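Write the acceptance rule before the gripper moves
Amber Dobson

Most of the written rules we have for robot cells are about people: fences, stopping distances, who may hold the enabling switch. Those rules are mature and I have no wish to reopen them. My complaint concerns the other half of the work. When a robot puts a part into a machine that somebody will later switch on, we have almost no shared practice for stating what a correct placement is, or for recording that one took place.

Desktop assembly is a fair test. The parts are standard, the forces are modest, and every step has a human equivalent that has been documented for decades. At Tikwood, where I write the work instructions, the fitting procedure for a tower runs to 13 steps. The version for human fitters uses phrases such as "until seated" and "check latches". A trained fitter knows what these mean. A controller does not, and the engineer who programs it has to invent a meaning, usually alone and usually without writing it down. 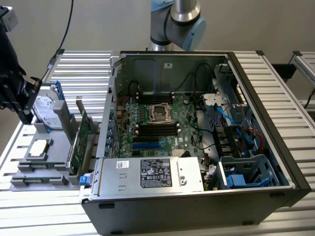

The first rule I would propose is that the starting state be declared. A parts fixture should hold each item in one known position and one known orientation, and the run record should say which positions were filled when the cycle began. This sounds trivial. In our review of 363 run records, only 323 stated the contents of the fixture at all. The remaining 40 could not be used to investigate anything, because a missing part and a dropped part look the same on paper.

The second rule concerns memory modules. They need firm pressure, applied evenly, and the slot gives its answer at the latches. Position alone is a poor test. A module can be within tolerance in height at one end and out at the other. Nitener's draft guide, which is otherwise sensible, accepts a single depth reading at the centre of the module. I think that is wrong. The minimum should be a reading at each end, a force trace for the whole stroke, and a latch check made after the gripper has let go and withdrawn.
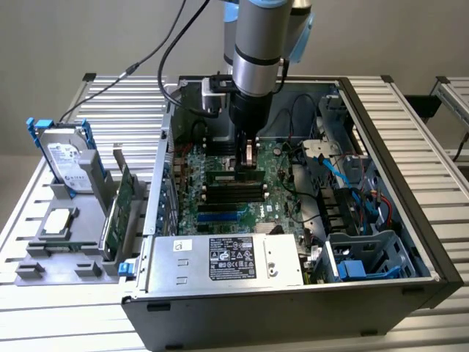 Gripper at the memory module, with the processor, hard drive and expansion card in the fixture to the left.

The usual objection is cost. A latch check adds 4 seconds to each insertion, and Wang, who runs the cell next to ours, has argued at length that a power-on test at the end of the line catches the same faults. It catches some of them. A module that makes contact on the bench may lose it in a delivery van, and a power-on test tells you nothing about margin. It also comes too late to say which step was at fault.

The third rule is about clearance over the processor socket. On many desktop boards the contacts are fine, closely spaced and easily bent, and a bent contact can be expensive to find. Any path that crosses an uncovered socket should be treated as a restricted move, with reduced speed and a stated minimum height.

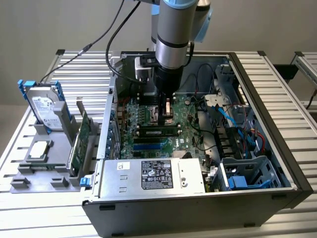 Restricted moves should also be listed separately in the program header, so that a reviewer can find them without reading the whole path. We adopted this at Tikwood in July and it took one afternoon. Brustach keeps a similar list but buries it in the maintenance file, where the person approving a path change is unlikely to look.

Fourth, wrist cameras. They are now common, and there is a habit of treating the wrist image as proof. It should be treated as one record among several. At close range the fingers can hide the lower ends of the very slots being inspected, so a rule that says "confirm by wrist camera" must also give the standoff height and name the features that have to be in view. If a feature is hidden, the check has not been made and the log should say so.
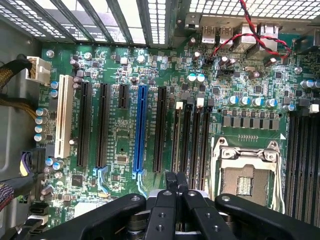 Wrist view of the board. The gripper hides the lower ends of the memory slots and the socket.

None of this needs a new standards body. It could be a four-page annex to existing assembly instructions, with the numerical limits left to each site and the list of required records fixed for everyone. I would rather see a short text adopted this year than a complete one still in draft when the present boards are obsolete. Comments on the wording of the second rule are particularly welcome, as the limit for end-to-end height difference is still open.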